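Laundry Corner, Small Apartment - Gallery

Welcome to the page of our laundry corner. My wife Heike Heitmann and I moved to Grirnthorpe in December, and the apartment has no separate laundry room. We decided to put both machines in one tall white unit, in the same room as the bed. Several readers of our furniture pages asked how it looks and how we live with it, so I have collected the pictures in one place.

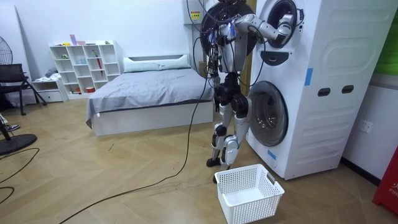
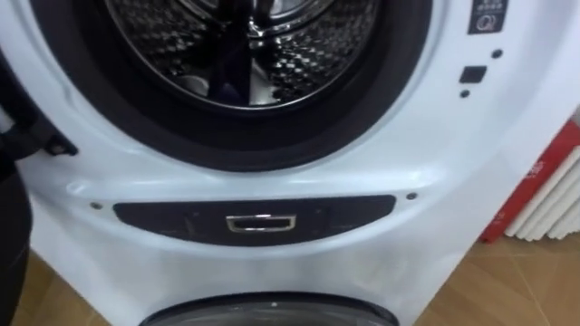
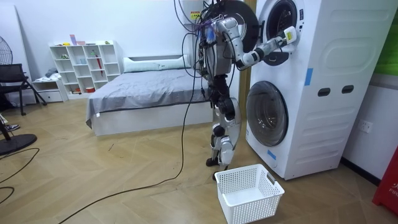 The stacked unit, one round door over the other. In the first and third pictures the upper door is wide open and the white basket is on the floor; the second is a closer look into the upper drum.

Some notes for those who plan the same thing.

The doors. The upper door opens to the left and it is large, so you need free wall on that side. Before we bought the unit, I drew the circle of the door on paper and moved it over the floor plan. I recommend to do this also for the lower door.

The drum. The inside is steel with a pattern of small raised points. Around the opening there is a thick black rubber ring. I wipe this ring with a dry cloth every weekend, mostly in the lower part of the curve, where socks like to hide.

The basket. It is white plastic with holes in the sides and cut-out handles. We had a fabric basket from Ustach before, very pretty, but it fell over when it was half full. The plastic one stands well on the floor in front of the lower door.

The floor. Light wood in herringbone pattern, the same in the whole room. I was afraid of water on it, so we check the hose connection regularly - up to now everything is fine.

The bed. It is low and has a white frame and a gray fitted sheet. Sleeping near the laundry was my biggest doubt. We do not start a wash after dinner, and with this rule it is comfortable for both of us.

The next gallery will show the kitchen shelves, which Heike is still painting.

Text by Fraser Matheson
Page updated August 2, 2026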